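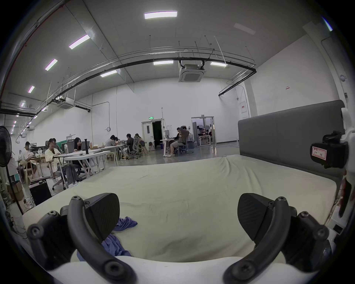 One reader wrote in after our July issue to say that she had worn the same navy dress to four weddings in a row, changed only the earrings, and did not intend to stop. Her letter drew more replies than anything we printed over the summer, most of them in agreement.

The shops have noticed. Sadeo, which used to bring out a new occasion line every few weeks, has cut its autumn range to 12 dresses, all in plain colours and all with pockets. The cheapest is 200 pounds. The idea is that you buy one and spend what is left on things to go with it.

Abdella has gone the other way and kept its beading. The long coat that closed its show at Promilport costs 2,170 pounds and weighs as much as a small suitcase. It was worn over a white shirt and flat shoes, and looked better for it. Two of the guests in the front row had come in last year's version, one with the sleeves taken up.

Jewellery was quieter than usual. There were a few cuffs, a good many single strings of pearls, and hardly any large necklaces. Watches were small and worn loose, like bracelets.
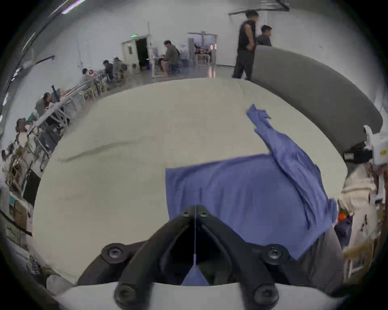
Blue remains the easiest colour to wear twice.

Hiring is the other answer. Vastholm will lend an evening dress for 50 pounds a weekend, cleaning included, and its rails at the Promilport branch were half empty when we called in. Sizes run small, so try the next one up. Shorter hems go first, and the green satin has a waiting list until after Christmas.

Bags can be hired too, although the choice is poor and the straps on several had been mended. Take your own if you have one you like. A plain clutch will go with most of the dresses, and the shop will press a shawl for you while you wait.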